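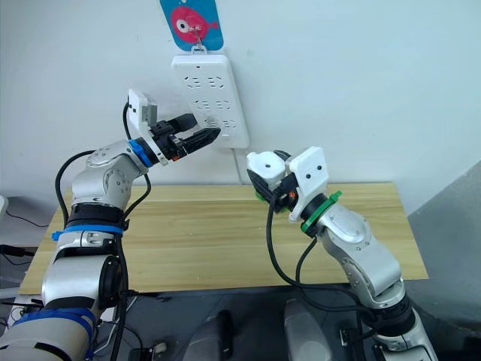
Head camera view, two arms at the vertical power strip. Left gripper close to the lower sockets.

1/ We've put up a short report on the plug insertion work, so a thread on what we did, what came out of it and what I'd do differently. Long one. The work is by me, Edileuza Vieira and Natanael Coutinho, with Frans Hoekstra on the hardware.

2/ The question was narrow. When a two-armed robot learns to put a plug into a socket from human demonstrations, how much of the final accuracy comes from the wrist cameras and how much from the head camera? People tend to bolt on all of them and move on. We wanted to take them away one at a time.

3/ Setup: two arms, a table against a wall, a power strip mounted upright on the wall just over the back edge of the table. One camera on each wrist and one at the head. Walls are white, strip is white. That matters later.

4/ We chose an upright strip on purpose. If the strip lies flat on the table you can come straight down on it and gravity helps you a bit. On the wall the arm has to hold the plug level and push away from itself, and any sag in the wrist shows up straight away as a miss.

5/ Demonstrations were collected by teleoperation over July 2023 by three operators. Jucélia Sampaio did the most and was by far the steadiest. We ended up with 3000 usable episodes after throwing out the ones with dropped plugs or recording faults.

6/ An episode starts with the plug in one gripper and the other hand free. The operator can use the free hand to steady the cable, or leave it out of the way. We didn't tell them which to do. I now think that was a mistake, see post 15.

7/ The policy is nothing special. It takes the images plus joint positions and predicts a short run of future joint targets, which we execute and then predict again. Same network size in every condition, same number of training steps. The only thing that changes is which cameras it gets to see.

8/ Conditions:
all three cameras
head only
wrists only
head plus the inserting wrist
head plus the other wrist
wrists only, with the head image replaced by a single still taken at the start of the episode

9/ So 6 conditions, each one trained from scratch with different random seeds. Evaluation was on the real robot, with the strip moved to wall positions that weren't in the training set. A trial counts as a success if the plug is fully seated and the gripper has let go of it.

10/ First result, and the least surprising. Head only is poor. It gets the plug to the right area nearly every time and then pushes it against the plastic beside the opening. From the head the arm and gripper cover a good part of the table and wall, and the sockets are small dark marks in the picture.

11/ Second result. Wrists only is good once the gripper is near the strip and bad before that. If the arm starts pointing at bare wall it has nothing to go on and drifts. Most of the failures in that condition never got near a socket at all.

12/ Third result, the one we wrote the report for. Head plus the inserting wrist did as well as all three cameras. We could not separate them with the number of trials we ran. The camera on the other wrist added nothing we could measure.

13/ The still image condition was Evander Lamont's idea and I argued against it. It closed most of the gap between wrists only and the full set. So a lot of what the head camera gives you is simply where the strip is, and once the policy knows that it can mostly get by on the wrist view.

14/ I'd be careful with that one. Our strip doesn't move during a trial. If somebody bumps the wall, or the socket is on the end of a loose lead, a still from the start is no use. We didn't test that.

15/ About the free hand. Some operators steadied the cable and some didn't, and the policy learned a blend of both. In some trials the free arm comes in towards the cable, stops halfway and stays there. It didn't often cause a failure but it wasted time, and it makes the result on the second wrist camera weaker than I'd like. If the free hand had a proper job, its camera might have earned its place.

16/ Failure types, since people always ask. Largest group: plug touches the face of the strip slightly off and the policy keeps pushing. Next: plug rotates in the fingers on contact. After that: right row, wrong socket. We counted wrong socket as a failure because the target is fixed at the start of the trial.

17/ The wrong socket errors are nearly all to the next one along in the same group. The openings look the same from close up, and once the wrist view is full of them there's not much to tell you which you're at. The head view helps here. This is the one place where the live head image clearly beat the still.

18/ White strip on a white wall. We tried a quick run with a sheet of grey card behind the strip, no retraining. Success went down, which tells you the policy had got used to the white background. We then added 37 demonstrations with the card in place and it came back to where it had been. Small test, one seed, so treat it as a note.

19/ Shadows gave more trouble than I expected. The arms throw shadows over the tabletop and with different room lights those land in different places. Policies trained only on morning data were worse in the afternoon. Mixing the times of day in training fixed most of it. Boring, but if you are starting a collection, do this from the first week.

20/ Things that didn't help: higher image resolution on the head camera, a longer history of past frames, slowing the arm down near the wall. The last one was my favourite before we ran it. The policy just spent longer pushing in the wrong place.

21/ What did help outside the main comparison: recovery demonstrations. The operator starts with the plug already touching the strip in the wrong spot, backs off a little and tries again. Natanael collected these over two afternoons. They cut the "keeps pushing" failures more than any change to the network did.

22/ Recovery data is left out of the main results, so all the camera conditions are compared on the same plain demonstrations. It has its own table at the back of the report.

23/ Limits. One robot, one type of plug, one type of strip, one room. No force sensing at the wrist. With a force reading I'd expect the pushing failures to drop and the camera comparison to look different. We would like to run that next.

24/ Someone asked at our group meeting whether this means you can leave off the second wrist camera. For this task with this data, yes. For something where both hands work at the same time, I would keep it until you've measured.

25/ We're repeating the comparison in November with a fixed rule for the free hand: it always holds the cable. Same strip, same wall. Frans is also remounting the wrist cameras at a shallower tilt, with a few sessions at the old angle first so we don't mix up the two changes.

26/ Episodes and training settings will go up once Edileuza has finished checking the timestamps. Two of the recording days have a lag between the head and wrist images and she wants it marked properly before anyone else uses them.

27/ Questions welcome, I'll answer when I'm back from the lab. If you've done the same sort of camera removal on a different insertion task I'd like to see the numbers, particularly for anything with a live cable in the way.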